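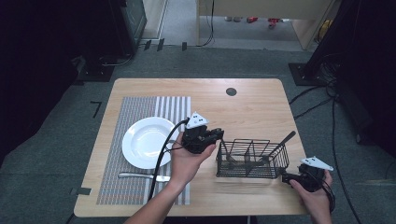 Table setting with a striped placemat.

The last one-time license

I bought my first copy of Skulano the way you'd buy a toaster. I paid, I got a box with a disc in it, I went home and installed it, and that was the end of my dealings with the people who made it. I was doing the books for a repair shop at the time (vacuum cleaners, sewing machines, the odd floor polisher), and Skulano was the program that printed the job tickets. You typed in the customer's name and what was wrong with the thing, and out came a ticket with a number on it and a tear-off strip at the bottom. I loved that tear-off strip.

So when I heard that Skinach, the company behind it, was going to stop selling the program outright and move everybody to a monthly payment, I took it personally, which is a silly way to feel about job ticket software. Then I called them up and asked if I could come over and be silly about it in person.

Skinach is above a tile showroom. You go past the bathroom displays, up a flight of stairs, and there's a door with the company name on a strip of label tape. Nine people work there. The founder, Senad Matić, opened the door himself and wanted to know right away which version I'd used. I told him. He winced and said, "The one with the print margin problem."

I never had a print margin problem! I told him so, and he looked relieved, and then he looked as if he didn't believe me.

Matić wrote the first Skulano for his uncle, who fixed typewriters and then, when there weren't any more typewriters to fix, fixed printers. Other shops saw it and wanted it. For years the business ran on a very simple idea: sell a shop a license, answer the phone when they call, and every so often bring out a new version good enough that people pay again. When a new version came out there'd be a great rush of money, and then a long stretch with hardly any.

"We had a drawer," he told me. He meant it literally. In the fat months, he wrote down on an index card what the payroll would be for each of the lean ones, and put the cards in a drawer, and pulled them out one at a time. If the cards ran out before the next version was finished, they shipped the next version anyway. That's how the print margin problem happened.

I hadn't thought about it from that side. As a customer, I always figured the old way was the honest way. You pay for a thing, you have the thing. The company can go broke or move to the moon and your copy still prints tickets. What I hadn't pictured was the other end of the phone line, where somebody was spending an afternoon helping a shop that had last paid them 11 years ago.

And there were plenty of those. When Skinach went through its support calls last June, most of the time on the phone was going to people on old versions. Some of them were calling about things that weren't Skulano at all. A new printer, say, or a computer that had been replaced by a nephew over the weekend, and could Skinach please explain where the nephew had put everything. Matić's support lead, who has been there nearly from the start and asked me to leave her name out of it because the customers already have her cell number, showed me a notebook of these calls. She isn't bitter about them. She thinks they're the reason anyone recommends the program. But they don't bring in a dime.

The plan they came up with costs a shop 20 dollars a month. For that you get the program, the updates, and the phone. The last day to buy a license the old way was Sep 30, 2021, and anybody who already had one got to keep it and keep using it, on whatever computer it would still run on. What they'd no longer get, unless they signed up, was the phone.

You can guess which part of that made people mad.

I figured it would be the money, and some of it was. But the customers I talked to were mostly upset about something that's harder to put on an invoice. Doucet is a parts counter and repair business with a big back room and a family that has run it for two generations, and they've had Skulano since the disc days. The daughter, who does the ordering now, told me she'd have paid more than what Skinach was asking if they'd only called it something else. "Call it support," she said. "I'd pay for support. I don't want to rent my own tickets."

I went back and forth on that one the whole drive home. She does have a point. If she stops paying for the new version, she can look at her old jobs but she can't make new ones, and a repair shop that can't make a new ticket is closed, more or less. With the old license she could've gone on forever, or until the computer caught fire. Twenty bucks isn't the issue. It's that there's now a switch, and it's in somebody else's office above a tile showroom.

I put it to Matić pretty much in those words, except I left out the tile showroom. He nodded through the whole thing. He'd heard it before, and he'd had it from people he has known half his life. Then he got up and made coffee and talked with his back to me.

His version went like this. The switch was always there, you just couldn't see it. If Skinach had run out of index cards, the program would have kept going for a while, sure. Then there'd be an update to the operating system and the printing would quit, or the tax fields would be wrong, and there'd be no one to call. He has seen it happen to other people's software, and he has picked up customers that way, shops that turned up with a folder of files from a dead program and asked him to please get their history out of it. He used to do that for free too.

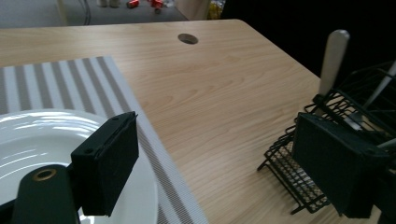 Can a small software company get by without charging monthly?

Plenty still do, usually by selling paid upgrades or a separate support contract, but they need savings to get through the months between releases.

Where I think Skinach went wrong, and he more or less agrees, is the letter. They sent one letter, on paper, to every shop on the books. It was written by a consultant and it used the word "journey." It thanked customers for being part of the Skinach family and it got to the price on the second page. One shop owner mailed it back with the family line circled and a note asking what he was getting for Christmas.

After that they threw out the script and just got on the phone. Everybody in the office took a stack of names, including the two programmers, who hated it. Matić kept the hard ones for himself. He says the calls went best when he simply read people the numbers: what it cost to keep the place open, what came in, what the gap was. Shop owners know what a gap is. A few of them gave him advice on his rent.

About 200 shops had signed up by the time I visited, and more were dribbling in as their computers got old. A fair number went quiet and will probably just run what they've got. And some left for Ninov, which is the bigger and shinier program in this corner of the world, lives entirely in a web browser, and also charges monthly. I thought that was funny, but the support lead didn't. If you're going to be pried loose from the thing you know, she said, you might as well look around at everything, and Ninov sends out a man with a tablet.

I tried Ninov for an afternoon on their trial. It's good! It's quick, it looks nice, you can text the customer when the sewing machine is ready. It will also make you a ticket, but the ticket is a long skinny receipt sort of thing and it doesn't have a tear-off strip. I mentioned this to the daughter at Doucet and there was a long silence on the line, the kind you get when somebody is looking at a wall of hooks with tear-off strips hanging on them.

There's one thing that came out of all that phoning that I wish more software people would copy. Doucet wanted a way to get off the boat. If they quit paying, or if Skinach quit existing, they wanted every job they'd ever typed in to come out as a plain file that any spreadsheet could open, with no phone call and no fee. Matić had never built that. It wasn't in the old version either, when you get down to it, so all those years when I felt like I owned the thing, I couldn't have gotten my own records out of it without asking him nicely.

They built it over the summer. It's a button in the file menu called Take Everything. He was a little embarrassed by the name, but the programmer who'd been stuck making phone calls had come up with it, and he figured she'd earned it. Doucet signed up the week it came out, and the daughter pressed the button on the first day to see if it worked, and then again the next Friday. She says she'll be pressing it every Friday from now on.

Before I left I asked if he still had any of the old boxes around. He had one, on top of a filing cabinet, with the disc still inside and the manual in its plastic. I offered to buy it. He said they didn't sell those anymore, and handed it to me, and I've got it here on the shelf over my desk. My computer doesn't have anywhere to put the disc.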